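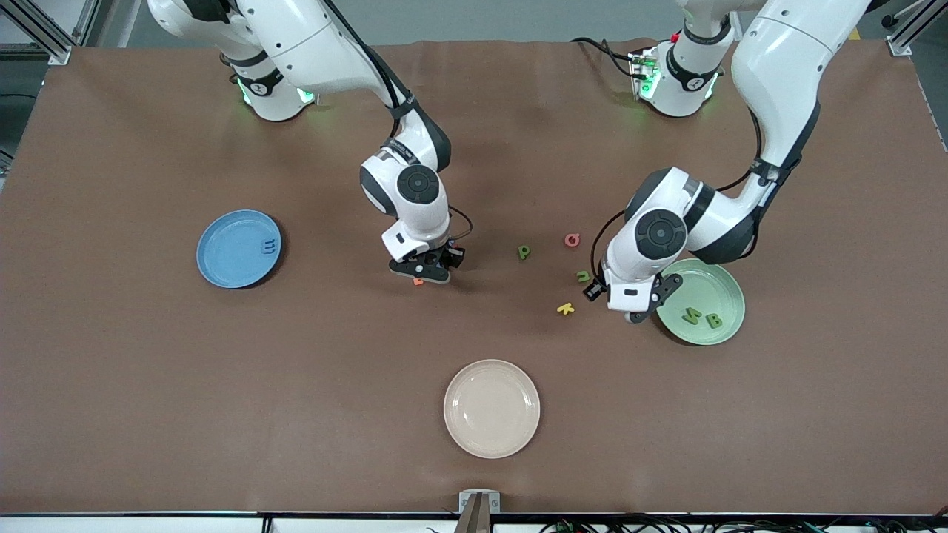 To: Pulance Mission Partners list
Subject: Re: [pulance-partners] Water filters and the fall appeal
Date: August 2018

On the filters question, from the Tosatcombe end. I have trimmed the original message, which arrived here three times, presumably so that each of our committees could lose its own copy.

> We have been asked by the Moya clinic whether the partner churches would
> consider paying for household water filters in place of the second well.
> The well has been on our list since February and several congregations
> have already put it in their bulletins. Before we go back to them, could
> each church say (a) whether money given for a well can be spent on
> filters, (b) whether your people would mind, and (c) whether you are
> still sending a team next summer?

Taking these in order.

(a) We think so. I went back to the wording on our pledge cards, and they say "clean water for Moya," with a drawing of a well. Our finance people spent most of an evening on whether the drawing is binding. The feeling at the end was that it is not, but that we should write to everybody who gave and offer them their money back, with a date to answer by. If silence counts as a yes, the letter has to say so in the first paragraph, where people might see it. I would suggest all the churches send the same letter. I'm happy to draft it if somebody else will take out the adjectives.

(b) Some will mind. A well is a thing you can stand next to. We have had a thermometer poster in the entryway since Easter with a bucket at the top, and the Sunday school has been coloring in the rope. A filter looks like a plastic tub with a tap on it, and it does not lend itself to a plaque. But the clinic's letter seems plain enough to me. There are 193 households on their list, the first well is a long walk for the ones on the hill side, and the water gets carried home in whatever is handy and then sits. They say they would sooner have something in each house that deals with the water after it has been carried. They live there, and I am inclined to take their word for it over our poster's.

What I would like to know before we vote:

Who supplies replacement parts, and where are they kept? Our last shipment of anything spent seven weeks at the port while the charges went up, and I don't want a repeat over a box of taps.

Who shows people how to clean the things? The clinic has two health workers who do home visits. If we are adding this to their week, we should be paying for the hours as well as the filters. It is remarkable how often our budgets have a line for freight and none for the person who opens the crate.

Is Plilik still the supplier they have in mind? The quote forwarded in the spring was theirs, but it had no expiration date and the total did not match the rows above it. I have added it up both ways and prefer the lower answer. Could somebody ask for a fresh one, with training and spare parts listed separately?

(c) This one is harder. We can send up to two people, and I would like us to ask the clinic first whether they want any. Last time they were very gracious about our team, and I noticed only afterward that it had taken most of their staff to feed us, drive us, and find us a wall to paint. If they say yes, we will send people who can be useful for a fortnight — someone to help with records would be my guess — and they will bring their own lunch. If they say no, the airfare goes into the filter fund, and we will have to break it to the youth group, who have already designed the T-shirt.

One smaller matter. The appeal leaflet in its present form says that "your gift will transform a village." Could we have "your gift will help pay for water filters"? I know it is flatter. The clinic gets a copy of everything we print, and I would prefer they not have to read about themselves being transformed.

Our mission board meets the second week of next month, so answers on parts and on the Plilik quote before then would be a great help. Until we hear, we are holding the well money where it is and have stopped coloring in the rope.

Missions secretary, Tosatcombe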